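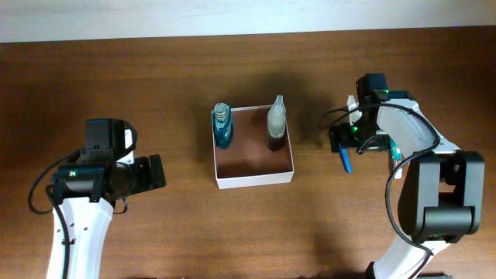
Grokurton Packing Bench: Data Card

Grokurton is a collection of recorded packing runs from the returns room at Mandedeo, a mail-order supplier of inks, dyes and craft liquids. Two arms, one tabletop, bottles, an open box. The task is the one people in that room have done by hand for years while talking about something else.

This card covers what was recorded, who it affects and what we would rather you didn't do with it. It is maintained by Myrtle Nguyen-Tran, who packed boxes before she labeled data and has views on both.

At a glance

Episodes: 3,272
Episodes kept after review: 2,277
Distinct task instructions: 42
Setup: two arms facing each other across a table, fixed camera
Project name for the bench: Pridurero
Labeling tool: Bajpai (in-house, please don't ask for it, it only runs on one laptop)

What the task is

Returned bottles come back to Mandedeo in whatever the customer had lying around. They have to be checked, put in a plain box and sent on to restocking or disposal. Instructions in the set cover the boxing part: put the bottle in the box, stand the second bottle next to it without knocking over the first, take one out again, move the box closer. Small items such as caps also turn up in some instructions. They are harder than the bottles and have cost us more afternoons.

Checking is left out on purpose. It involves smelling things.

How it was recorded

Packers drove the arms themselves, in short turns between regular work. We had planned to bring in trained operators. The trained operators packed like people who had read about packing, so we went back to the packers, who put the heavy bottle in first without being told.

Turns were capped after the first month. Driving two arms is tiring in a way that doesn't look tiring from the next bench, and there were remarks.

Every episode starts with a spoken instruction, typed up later. Where the packer said one thing and did another, we kept the action and fixed the text. Where the packer said something that couldn't be typed up, we wrote "adjust grip."

What got thrown out

Dropped bottles stay in if the packer recovered. Episodes were removed for camera dropouts, missing joint readings, wrong instructions we couldn't repair, and one long Saturday session in which the clock on the recording machine was set to a different time zone from everything else in the building.

What it changed for the people

The slide shown to the staff in March said the arms would "free up the team for higher-value tasks." The team asked which ones. The answer took a while, and we list it here for anyone planning the same speech.

Two packers now spend part of the week reviewing episodes. It pays a grade higher, after an argument. The rest still pack, and the bench handles only plain two-bottle returns, the easy boxes that used to serve as a rest between the bad ones. So the hand-packed pile is smaller and worse. This was not on the slide either. Targets for hand packing were lowered to match, though only when someone brought the old sheet to a meeting and read it out loud.

Nobody's name or voice is in the released files. Packers could withdraw their episodes up to release, and those are already gone from the counts above.

Please don't

Use episode times to set a quota for humans. The arms are slow, and the packers were slow while driving them. Neither number tells you anything about a person with two hands and a tape gun.

Rank operators by style. We tried it, out of curiosity. With 94 labeled mistakes in the test batch, the "worst" operator turned out to be the one who got all the leaky bottles.

Known problems

Plain boxes are overrepresented. Shadows shift with the time of day and some models seem to like them more than the bottles. Clear plastic is hard to segment. The word "there" appears in the instructions far too often – packers point, and pointing was not recorded.

Corrections go to Myrtle, with the episode number. She will want the episode number.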